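Kenenus kitchen tasks: frequently asked questions

Questions about the method go to Fatima Moodley. Questions about the simulator go to Hendrik Mahlangu.

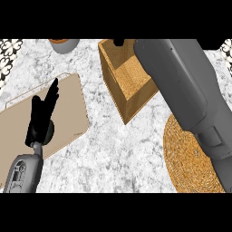 What is Kenenus?

A way of training a two-armed robot on kitchen counter tasks in simulation. We record a small set of episodes by hand, then replay each one with the counter, the objects and the lighting changed.

How many episodes are there?

1398 after filtering, across eight tasks. Replays in which the task fails are thrown out.

Why change the counter surface?

Our first policy, Bretholm, was trained on one plain worktop and did badly on any other. Marble was the worst case. It reached for dark flecks in the stone as if they were objects.

Does the method help?

On surfaces left out of training, yes. Tasks that need both hands at once improved least, and two of them did not improve at all.

Has it been tried on a real robot?

Only in a short trial at Stakirthorpe in March, with ten attempts per task. We don't think that is enough to report a success rate.

Can I use my own objects?

Yes, if they have a collision mesh. Woven items such as placemats are treated as rigid.

Where is the replay code?

In the Potgieter folder of the release, with the settings for each task.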